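Progress report - chartering desk
To: Aurelia Kaufmann
22/01/2024

Quick one as I'm out at the port from lunchtime. Fuller figures to follow with the accounts.

Where we are

Desk is up and running. Two brokers full time, third still working her notice at the old place, joins in April. Phones moved over, shared inbox working apart from the odd bounce when owners send big attachments (IT have been told, twice).

Fixtures

11 fixed since the last report, mostly short sea grain and fertiliser. One steel coils parcel, which was a lot of work for the commission but it got us in the door with Drevora and they have come back with a second enquiry. Over 70 enquiries logged. Too many of them were circulars that had already been round the whole market, so from now on we only log what comes direct from the owner or charterer. Expect that number to drop next time, it doesn't mean we're quieter.

Zandia - fixed and completed. Discharge ran slow, rain, then a crane down. Demurrage claim sent to charterers with the statement of facts. They dispute the rain hours. I think we meet them somewhere in the middle but want your ok before I say so.

Chamoun - on subs at time of writing. Stem not confirmed by the shippers. Owners getting impatient and I don't blame them. If it fails we have one other cargo that would suit the dates, lower freight though.

Money

Commission received on 8 of the fixtures. The other 3 invoiced, one is late and I have chased. Travel is under budget, software is over because the position list subscription went up at renewal. Nets out more or less. No extra cash needed from you this quarter.

Owners and charterers

Signed up 13 new contacts on the tonnage side, most with one or two coasters each. Zendden have agreed to give us first look at thier open positions in the Baltic, by email only for now, nothing signed. Would like to get that onto paper before the spring grain starts. Draft is with you, please look at clause 4, the notice period is too long in my view.

Problems

Cargo side still thin. We have more ships than things to put in them. Also the vetting checks are taking too long, lost one fixture while we waited for for a certificate. 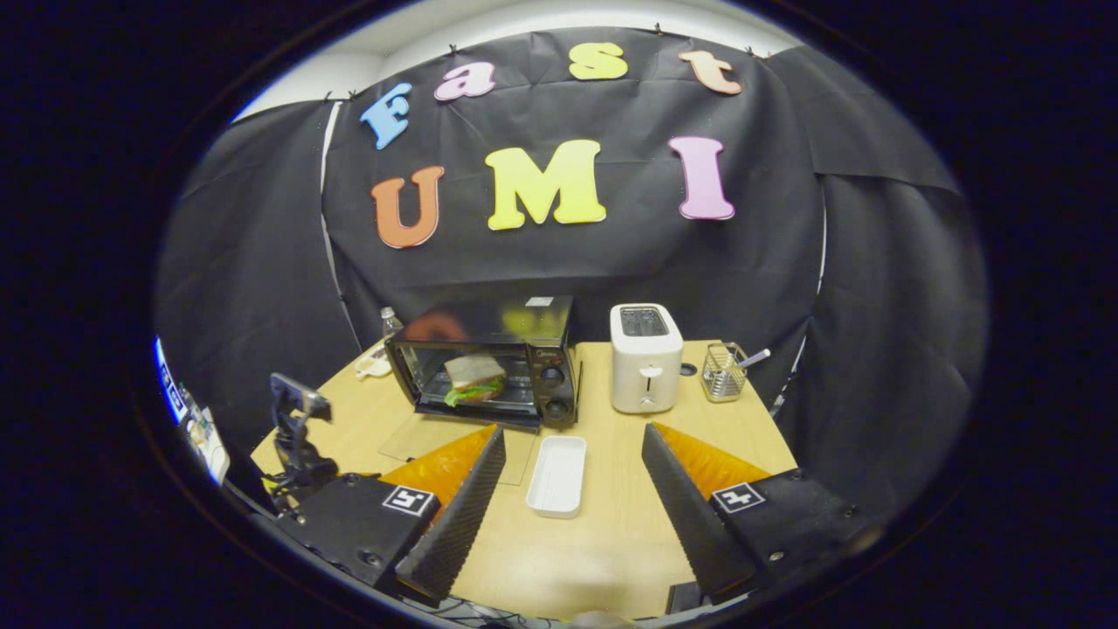 Next steps

- your answer on the Zandia claim
- Zendden agreement, comments back please
- visit to two mills and a timber exporter
- desk and laptop for the new starter
- look at cheaper options for vessel tracking

Call me on the mobile if urgent, signal is patchy on the quay so leave a message.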